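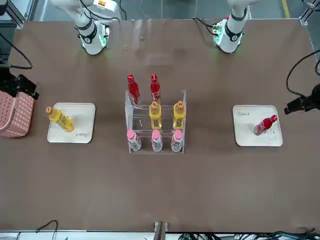

I've spent most of February learning how slowly a robot learns to put drinks away. The shop is Nindetti, a small outfit on the ground floor of the old Grostham building, and its business is examples: thousands of short, clean recordings of a pair of arms doing a chore, which get fed to a learning system until it can (with luck) do the chore by itself. The chore this month is bottles. Red ones go on the top tier of a clear rack, yellow in the middle, white with the pink caps down front, and the two trays are where a bottle can lie on its side, one yellow and one red, with matching gaps in the rows. Sounds like a job for a toddler, right? I thought so too!

Obed Aryee runs the recording sessions, and he set me straight before I'd even gotten my coat off. "People can fill in the blanks," he told me. "The model only gets what we give it." So they give it a lot. By the Friday I visited they had 722 good runs saved, and 117 more in a folder called Kesix, where the flawed ones go. (Kesix was a summer intern's word for a fumble, and it stuck.)
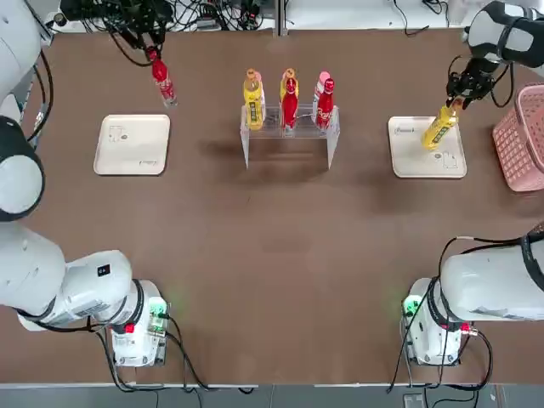
Both arms busy at Nindetti, with a red bottle in one gripper and a yellow in the other.

I asked if I could try driving, and Obed said sure, a little too fast. My first run took nearly 3 minutes and went straight to Kesix. My second was worse! You find out how much you lean on your fingertips when you haven't got any, and I kept closing the gripper a hair too early, then overcorrecting, then muttering. What surprised me is that a bit of wobble is welcome. If every example is perfect, the system never sees how to recover from a bad grab, so Obed keeps the ones where the driver drifts and then fixes it.

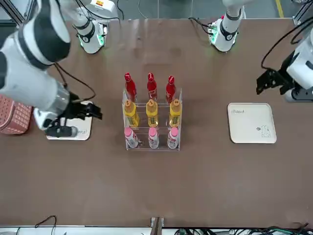
Variety is the other thing he worries about. A setup gets 32 runs and then somebody changes it, maybe which bottles start out of place, maybe how they're turned. With all nine bottles standing in their rows of three it looks like a store display, and I felt bad at the thought of messing it up. Obed doesn't. He told me the early batches were too tidy, and the first trained version went to pieces when a bottle was turned a few degrees from what it knew.

The version they're testing now is called Annan, and Obed talks about it the way my sister talks about her teenager. 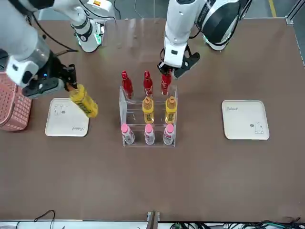 It does fine with one arm, he says, and gets into trouble when both have something to do at once. One side hurries, the other waits too long. His fix is more examples, naturally, with both arms working in the same stretch of time. They'd started on those the morning I came by, and when I left at half past four he was still at it and had promised me another turn at the controls in spring. I've been practicing on my ketchup.

Filed in February by our features desk

More from this section
The night shift at a parcel sorting hall
Can a machine fold a fitted sheet?
Letters: your worst vending machine stories

Contact us | Copyright, all rights reserved | Back to top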